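ok so the gripper thing. thread, typing fast between runs

run 29 last night: fingers let go with no command. log says closed the whole time. force reading just drops to zero and the arm carries on to the next waypoint like its still holding something

Yaa hit the e-stop. no one hurt, but her hand had been in the cell maybe a second before. not ok with that at all 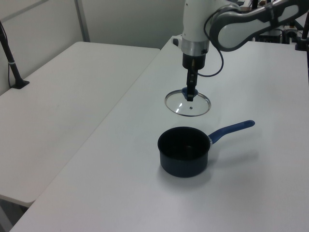 swapped the cable first, same fault. swapped the power supply, same fault. Nkrumah found it this morning, the Gromel firmware resets the finger controller if voltage dips for up to 2 ms. and after a reset it reports the last known state. so "closed". great

Dirnovgate build 77 doesnt do this, 456 does. we're rolled back for now

also new rule, anyone reaching in = arm paused, full stop. should of been the rule already, thats on me

if you run the same firmware pls check your force log against the state flag. will post the trace when Elikem has it cleaned up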